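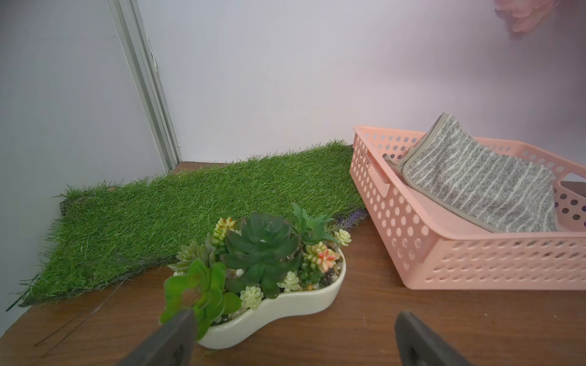 Planter, basket and striped cloth at the Jevine bench, Brasberg.

The arm at the display bench has a name now, which means it's staying. Second shift settled on Lirnero after a vote that got more replies than the benefits survey.

Since May it has been learning the jobs we all used to trade away: setting out planters, moving baskets, laying cloths flat. Mehwish Rizvi did those by hand for years and now runs the bench, so she spends her mornings showing a machine how to pick up a towel. She says it listens better than most of us, and that she has met most of us.

Cloth is still the hard one. A planter stays the shape it was when you reached for it. 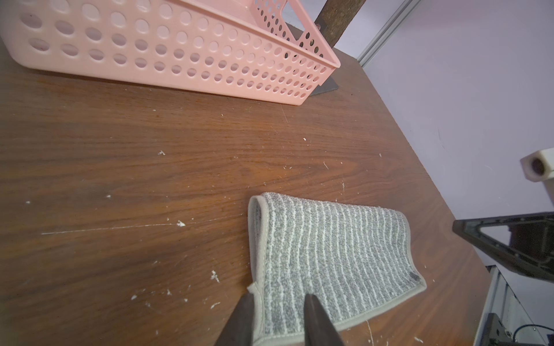 A cloth has corners, and corners have opinions. Of the 403 cloth tries logged last month, 155 went to a person to finish. Haris Khattak would like it known that he was usually the person.

As for jobs, Anneli Pelkonen put it in writing: no hours are being cut at the bench, and anyone who trains on the arm moves up a pay step. Packing stays by hand through the winter. The stools are also staying — we asked.

Sign-up for the next training group is on the board by the time clock. Bring your own pen, the one on the string is gone again.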